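Barnelcombe Long Walk

The Long Walk is the main footpath through the Astside grounds at Barnelcombe, and I've been using it for years, mostly on my way to somewhere else. I write up the local entries for this site, so I ought to have got round to it long before now. Most people here just call it the Walk (there is a Short Walk as well, behind the old pump house, but it's hardly worth an entry).

Name and early history

The oldest mention I've come across is on an estate plan of 1641, where it's marked as a cart track between the home farm and the mill. There's no name on it, only a pair of inked lines. By 1686 a second plan has it down as "the long walke", with an e, and it's been some version of that ever since. Maya Haddadin, who wrote the little booklet on Barnelcombe's lanes, thinks the name started as a bit of a joke among the farm hands who had to push barrows along it. I'd love that to be true! She does say herself that she can't prove it.

The mill is long gone and so is the home farm. What's left of them is the line of the route, which went dead straight between the two and has stayed that way.

Surface and edges

For most of its life the Walk was earth and cinders, and people who grew up here still talk about the state of their shoes. It's asphalt now, grey and nice and even underfoot, and it's wide enough that you don't have to shuffle into single file when somebody comes the other way. Lawns run along it, with trees and buildings beyond.

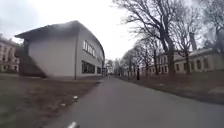
The edges are another matter. Asphalt stops where it stops, and grass does what it likes, so you get that soft, worn margin where the two meet, and mud in the turf on the other side. I always think of February as the Walk's worst month. The trees are bare, the sky sits on your head and anyone who steps off the path brings half the lawn home with them. I'm rather fond of it all the same.

Buildings

The modern two-storey building beside the path is the one visitors ask me about. It has pale rendered walls and a flat roof that sticks out well past them, with a narrow row of windows up under the roofline and a wider, darker band on the ground floor. It's called Fludus House, after the firm that first took it on, and the name stuck when they moved out. Opinion on it is split. I didn't care for it at first, but it's grown on me, and the overhang throws a good strip of shadow along the wall.

The Sitthichai Room, used for talks and the winter plant sale, is elsewhere in the grounds and has its own entry.

Getting there

The 60 bus stops by the Astside gate, and from there it's 2 minutes on foot to the start of the Walk. Go through the gate and keep left at the noticeboard.

Last edited Mar 6, 2024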